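Filed under: Course Handouts / Shop Basics / Gears
By Rami Karam
2020-06-03
14 shares - 3 comments

Handout 4: Spur Gears, or How to Put Teeth Together Without Losing Any of Yours
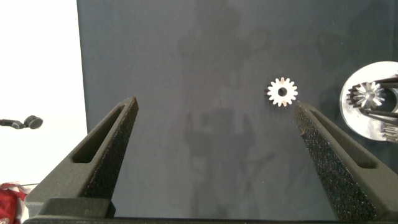

Last session we got as far as shafts and keys, and several of you asked when we would reach something that moves. This is it. Gears will take us two sessions, three if the discussion of backlash goes the way it did in April.

1. What a spur gear is

A spur gear has straight teeth cut parallel to its axis. It goes on a shaft, it meets another gear on a parallel shaft, and the two turn in opposite directions. That is most of the theory. The remainder is arithmetic and patience, and you will be graded on both.

Small gears get called pinions, mostly when they are paired with something bigger. A gear is only a pinion in company. Left by itself on the bench it is a small gear, and if you leave it by itself on my bench it is a lost gear.

2. Words you need

Pitch circle - the imaginary circle where two gears effectively touch. You can't see it or put a caliper on it, and every formula depends on it.

Module - pitch diameter in millimeters divided by number of teeth. Two gears that mesh must have the same module. They must also have the same pressure angle, which people forget until they hear the noise.

Bore - the hole in the middle. It should fit the shaft. If you need a hammer, go back and read Handout 3.

Face width - how thick the gear is along the shaft direction. Wider teeth spread the load. They also cost more, as the Hattar catalog will make clear to you.

Backlash - the gap between meshing teeth. You want a little. Students who set it to zero are very proud until the gears warm up.

3. The ratio

Divide the teeth on the driven gear by the teeth on the driver. A 15-tooth gear driving a 45-tooth gear gives 3 to 1. The driven shaft turns a third as fast with three times the torque, less whatever friction takes.

Worked problem: the motor runs at 300 rpm and we want 100 rpm at the output. 300 over 100 is 3, so any pair in that ratio will do, provided the pair exists in the drawer. Check the drawer before you do the rest of the math. I have marked beautiful calculations for gears we do not own.

Second problem, for homework: the input is 2,000 rpm, the driver has 20 teeth and the driven gear has 50. Find the output speed. Then put an idler with 30 teeth between them and find it again. If your two answers differ in size, you have been had by the idler, and you are in good company. It changes the direction and leaves the ratio alone.

4. Center distance

Add the two tooth counts, multiply by the module, divide by two. For 15 and 45 teeth at module 1, that comes to 30 mm between shaft centers. Drill at 30, plus the small allowance on the chart by the door. Do not drill at "30ish." Last term's Dorard gearbox was drilled at 30ish and is now a paperweight, and a fairly good one.

5. Handling and assembly

Pick a small gear up by its rim or its faces and look at the teeth before it goes anywhere. You are looking for burrs, nicks and grit. A single nick will click once per revolution for as long as the machine lives.

Wipe the bore and the shaft. Start the gear square. If it tilts, take it off and start over - pushing harder only makes the tilt permanent.

Bring the second gear in slowly and rock it a few degrees until the teeth find their gaps. They will. Forcing a tooth onto the top of another tooth is how we get through our spares budget.

Turn the whole train by hand for one full revolution of the largest gear. Feel for tight spots. Mark them in pencil. Only then ask me about power.

Grease: a thin film of the Brernar, on the teeth. It does not belong in your sleeve or on the cover of the textbook.

6. Parts and returns

The stock list stood at 1,888 pieces when I last went through it, washers included, and I would like it to stay near there. Gears go back in the drawer with their tooth count facing up. If the tag is missing, count the teeth yourself, starting from a pencil mark. People who start from "that one there" get a different number every time.

The sorting trays are on loan from my Nana, who used them for buttons and expects them back clean.

For next time: read the section on helical gears and bring a calculator that has batteries in it.

3 comments - Comments are closed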